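Growing out a pixie without the mullet stage, is it possible??

curlbynight
Okay hair people, I need you! I've had a pixie for more than 3 years and I'm finally growing it out (goal is a chin-length bob by May, maybe with curtain bangs if I'm brave). The top is coming in so nicely, it has this bend in it I never knew I had. The back, though. The back is doing its own thing entirely and by the end of the day it flips out over my collar like a duck. Do I keep cutting the nape or leave it all alone and suffer? My sister says leave it. My coworker says cut it. I love them both and they are no help.

Toltance
Cut the nape! Cut it cut it cut it. I did the whole grow-out last year and got the back trimmed every 6 weeks while the top and sides caught up, and I never once had a mullet. It feels wrong to pay for a haircut when you want longer hair but I swear it's the only reason I stuck with it. Ask them to leave everything from the ears forward.

mossy_fringe
Going to disagree with Toltance here. I kept trimming the back on mine and all it did was keep me at the same awkward length for a whole extra winter. Second time around I didn't touch it, wore it messy with texture spray, and got to a bob way faster. A little mullet is cute right now anyway. People are asking for them on purpose!

Toltance
Sure, if you like a mullet. She said she doesn't want one, it's in the title.

mossy_fringe
She said "is it possible," and I'm saying it's possible to enjoy it, lol. Also depends on the hair. Mine is fine and straight so the back lies flat. If yours is thick it's probably a different story.

curlbynight
Mine is thick, thick, thick. Like, the stylist always makes a little noise when she starts drying it. And wavy, as of this year apparently.

bobsledder
Thick and wavy, then I'm on team trim, but please ask for scissors and not thinning shears. I had somebody go at the back of mine with thinning shears and three months later all those short pieces had grown into a shelf. You could have set a coffee on it. A good undercut right at the hairline is another way to go, it takes the bulk out and the longer layer covers it.

mossy_fringe
Oh no, not the undercut. Then you have to grow THAT out too.

bobsledder
Only if you stop liking it! I've had mine for ages and it's the best thing I ever did in summer.

Stunbridge_Sal
Can I put in a word for accessories? I got through my whole in-between phase on two snap clips and a skinny headband. Twist the front pieces back from your part, clip just behind the ear, and suddenly the back looks like it was meant to be that length. Also sleep in a satin bonnet or on a satin pillowcase. My morning duck tail went down by half, and I'm somebody who sleeps like a rotisserie chicken.

curlbynight
Ooh, I have clips! I have a drawer of clips from when I was about eleven. Trying this tonight.

Toltance
Also, what are you using on it? If the flip only shows up late in the day it might be dryness. A pea of leave-in on damp hair, scrunch, and then don't touch it.

curlbynight
Right now nothing, just shampoo and hope.

Toltance
WELL there's your problem!! Get yourself a leave-in, any leave-in.

bobsledder
Seconding. You don't need the fancy one either. I paid $80 for a salon cream once and went right back to the drugstore stuff. If you want more reading, there's a grow-out diary I saved back when I was doing mine, quoting a bit of it below. He grew his out from a buzz cut so he starts further back than you, but the nape section is gold.

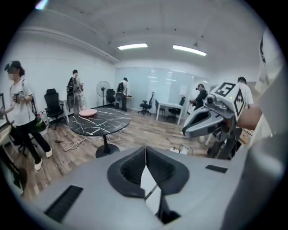 Words: Jacinto Bautista
Edited by Fiachra Ó Gríofa
Filed under Hair, Growing It Out

"My first rule was one trim at a time, and only where it bothered me. At the nape that meant a soft, square line, nothing tapered, so the sides had something to meet when they got there. I told my barber in Fustdale I wanted a bob and he didn't blink. He just said to come back when the sides covered my ears."

mossy_fringe
Okay, "only where it bothered me" is a rule I can live with. That's kind of halfway between me and Toltance.

Toltance
I'll take halfway.

Stunbridge_Sal
Square line at the nape is such a good tip, I wish I'd known to ask for that. Mine got tapered every time and the corners took forever to fill in.

curlbynight
You are all the best. Booked a trim for just the back, asking for square, scissors only. Clips are in as I type this and I look like I have a plan! Does anyone know if curtain bangs should wait until the sides reach my chin, or can I start them now?

mossy_fringe
Start them now! Cheekbone length, you can always

Toltance
WAIT. Please wait.

mossy_fringe
Hit post too soon. You can always pin them back is what I was going to say. And here we go again, ha.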